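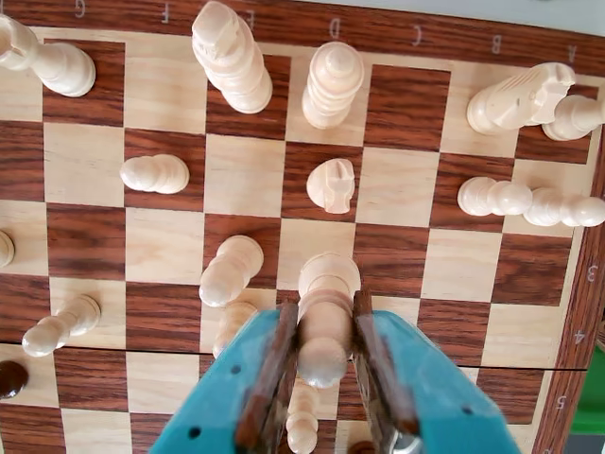

Why do we record demonstrations by remote control when guiding the arm by hand is quicker to learn?

Hand guiding puts the operator's own arm and fingers in the camera view, and the policy will not have them at run time. With remote control the recorded images match what the robot sees when it works alone.

Unit 2: Collecting demonstrations
Plurnunura teaching lab, October session

Terms. An episode is one recording from the start pose to release and retreat. A step is one pair of observation and command. Episodes are capped at 700 steps. Anything longer is discarded by the Flemach logger without a warning, so watch the counter.

Chess task. The operator grips one piece, lifts it clear of its neighbors and sets it upright on the target square. Fallen pieces are part of the task. A pawn on its side must be approached across its length, with the fingers on either side of the body. A standing piece is gripped below the head. Closing on the collars of a tall piece tends to tilt it during the lift.

Common faults in student data:
Pausing above the piece while deciding. The policy learns the pause.
Correcting the grip after contact. Open fully, back off and approach again.
Starting every episode from the same layout. Change the layout after each save.

Hand guiding is still used for the Idano drawer task, where joint positions are recorded and images are not.

Assignment. Each pair submits 43 episodes, including failed ones, labeled as such. Due November 16, 2023. Read Skinner handout, section 2, before booking the arm.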